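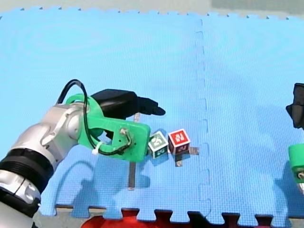
Playroom Assistant (part-time), Clisemeo Family Playroom, Randley

We are looking for a patient and tidy person to join our small team in Randley. The playroom is for children under five who come together with a parent or a grandparent. Your work will be mostly on the floor with the children, and after each session you will put the room in order for the next group.

Your tasks
Opening the room and setting out the toys before the families arrive
Playing with the children on the mats, mainly with letter blocks, picture books and simple puzzles
Cleaning the foam tiles after every session and pressing the joints together where they have opened
Washing the blocks and sorting them back into sets. We have 117 letter blocks and the sets must be complete at the end of the day
Writing in the day book which toys are broken or missing
Helping at the tea table when it is busy

What we ask from you
You have already worked with small children, paid or unpaid. You can kneel and get up again many times in one morning. You speak clear English; a second language is very welcome, as many of our families use another one at home. A certificate in childcare is good to have but it is not a condition. First aid training we will arrange for you in February. Before you start, we will make the usual background check and we pay the cost of it.

What we offer
The contract is for 98 hours per month, mornings only, with a trial time of 6 weeks. The pay is 900 per month before tax. You will get indoor shoes and two work shirts from us, and a locker with a key. Holidays are in agreement with the other assistants, and the playroom is closed when the schools are closed.

How to apply
Please send a short letter and the names of two persons who know your work to Mark Anthony Cabanatuan, Clisemeo Family Playroom, Gounder House, Randley. You can also leave the letter in the box at the entrance. In the letter please tell us which game you like to play with a child of three years, and from which day you are free. Letters must reach us by 12/5/21. We will invite the selected persons for a talk and for one session in the playroom, which is paid. The entrance is at the side of the building, next to the Zustum bakery, and there is a ramp.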